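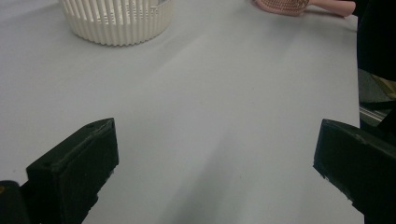
**Entry 699, February. Fliststead workshop, small storage bench.**

Work continued on the Braklow project, the review of table-top storage for personal articles in shared bedrooms and washrooms. The article for this entry was the pink hairbrush. The container was the small plastic basket with the handle, entered in the stock book under Shokri, from whom it was ordered. The label is to remain on the basket until the stock book has been checked, and colleagues are asked not to pick at it.

The hairbrush has been left on the list at the request of the Braklow office. It is an awkward article to store. The head is broad, the handle is long in proportion, and the bristles catch on most things kept beside them. Combs and hair ties have already been dealt with in earlier entries and gave little trouble. The list now stands at 18 articles, of which the hairbrush is the longest.

The table was set with the pale surface uppermost. This has been the practice since the Dirik tray was tried, when small dark hairs and crumbs were found to go unnoticed on the bare wood. A pale surface shows them at once. It also shows every smear, and it should be wiped with a damp cloth before the first article is laid out and again at the close of work.

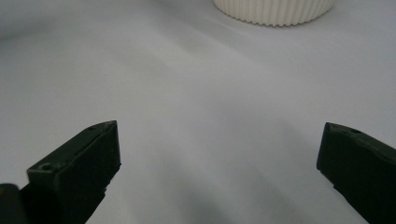
The cloth should be well wrung. Standing water at the corners was noted in the previous entry and must not be allowed to reach the timber beneath. Spray cleaner is not to be used on the table while articles for personal use are on it. The bottle is kept on the lower shelf with the spare cloths, and should go back there.

Two ways of putting the brush away were considered. In the first, the brush goes in head first with the handle leaning out over the rim. The handle is then easy to find and can be taken without looking closely, but the bristles press on the floor of the basket and pick up whatever has collected there. In the second, the head is uppermost and the handle rests across the rim. The bristles keep clear of the floor and have air about them. A brush stored after use on damp hair ought to be kept in this way.

Some care is needed with the basket handle. It stands in an arch above the rim, and a brush brought in from directly overhead will meet it. The better approach is from the side and a little low, with the head passing beneath or beside the arch. The basket is light and will slide if it is knocked, so it should be steadied where possible. Where a resident has the use of one hand only, a non-slip mat beneath the basket is suggested. A mat can be cut from the 2000 mm roll in the store, and the length taken should be written on the card.
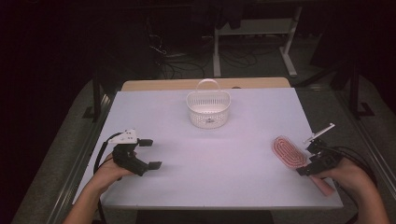

## Observations on the basket

1. The open sides are an advantage for anything put away damp. They are less suitable for hairpins and other thin articles, which work through the openings.
2. The basket is small for a hairbrush. With the brush inside, little else should be added, and heavier articles should be kept out altogether.
3. The pale plastic makes a pink article easy to pick out. A white comb in the same basket was recorded earlier in the month as difficult to see.
4. Loose hair should be removed from the brush before it is stored. It gathers in the lattice and is tedious to clear by hand. An old toothbrush serves well for this.

## Position for the record

The position to be entered on the Braklow sheet is head uppermost, handle across the rim, basket towards the far side of the table. The near side is then left free for washing things and a mirror, as the Braklow office has requested.
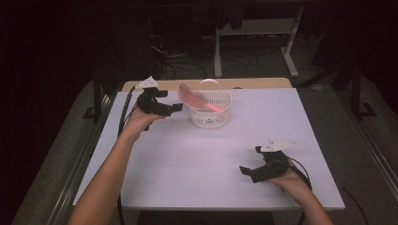

A colleague reading this entry has asked whether a taller container would not serve better, and remarks that a brush leaning on a rim is likely to be caught by a sleeve. The point is accepted. A tall beaker was tried under entry 3 of the project and tipped with a lighter brush, though it had no weight in the base. It should be tried again with a weighted base before the sheet is sent.

Outstanding:

- Check the stock book, then remove the basket label.
- Cut a mat and fill in the card.
- Find the tall beaker, last seen in the cupboard with the Dirik tray.
- Wash the brush in warm soapy water and dry it with the bristles down on a towel.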